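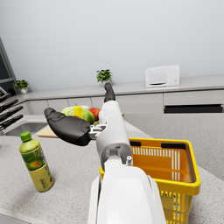

Right, ears. I get more questions about dogs' ears than about coats, claws and teeth put together, and I've been meaning to do a whole talk on them since we opened the Skorcombe shop. Most of you have a cupboard at home with four half-used bottles in it, and I'd like you to leave tonight needing one. Think of that bright yellow shopping basket on the screen and how easily a basket fills up when you're standing in front of a shelf of pet bottles, all of them promising fresh, clean, happy ears. I've done it myself, and I sell the stuff!

(Pause here, let people settle. Check they can hear at the back.)

So, quick bit about how a dog's ear is built, and I promise it's the only science. Ours goes more or less straight in. A dog's goes down first and then turns a corner, a bit like a letter L. Anything that gets to the bottom of that L has a long climb back out – water, wax, grass seeds, the lot. Floppy ears put a lid on top, and some breeds, your poodles and so on, grow hair down there as well. Warm, dark and damp. You can see why yeast likes it.

Now, a healthy ear. Pale pink inside, a little bit of light wax, hardly any smell. If that's what you've got, you may not need to clean it at all. I have 112 dogs on my grooming list at the moment and a good many of them never have cleaner put in their ears from one year to the next. I look, I sniff (yes, really, get your nose in there), I write it on the card and I leave well alone. Overcleaning makes ears sore, and then people clean them more because they look sore, and round we go.

Dogs that do want regular attention: keen swimmers, heavy-eared spaniels and bassets, dogs with skin allergies, and any dog whose vet has told you to do it. Ask your vet how often. I've known it be once a fortnight for one spaniel and every couple of months for her sister.

What to buy, then. You want a proper ear cleaner made for dogs, and you want to read the back of it. At the shop we keep two. The Bruler one is a gentle, watery sort of cleaner and it's what I'd reach for with ordinary wax. Amissah is the thicker one, better on greasy ears, and it does smell of pear drops, so be warned. A 60 ml bottle is plenty for one small dog. Please don't use vinegar, surgical spirit or peroxide, whatever your neighbour's cousin swears by. And no cotton buds! They push everything round the corner of the L and pack it in.

(Get the toy spaniel out of the bag. Towel over the table first.)

Doing the job. Pick somewhere you don't mind getting splattered, so outside or in the bathroom. Stand the bottle in a mug of warm water for a few minutes beforehand, test a drop on your wrist, and you'll have a much friendlier dog. Hold the ear flap up, fill the canal until you can see the liquid, and try not to poke the nozzle in. Then rub the base of the ear, below the opening, for half a minute or so. It should squelch. Let go, step back, let them shake. Wipe what comes up with cotton wool round your finger and go no deeper than your finger wants to go. Biscuit. Other ear. Bigger biscuit.

If they hate it, put the liquid on a soaked cotton wool ball and squeeze it in from there. It's the hiss of the bottle that upsets a lot of them.

When to stop and ring the vet: head tilting, crying when touched, a bad smell, dark crumbly muck, blood, pus, or sudden frantic shaking after a walk in long grass. Don't put anything in at that point. If the eardrum's damaged, some cleaners can do real harm, and the vet needs to look down there first.

(Someone always asks about cats. Same rules, smaller cat, thicker gloves. Check the label says cats as well.)

Couple of bits before tea. The Grellik ear powder we used to stock has gone, and I won't be getting it back in, as I found it clumped. If you've got some at home, bring it in and I'll have a look at it with you. The next talk is in June and it's claws, so bring your clippers and I'll tell you if they're blunt. Questions now, and the toy spaniel is there if anybody wants a practice squeeze.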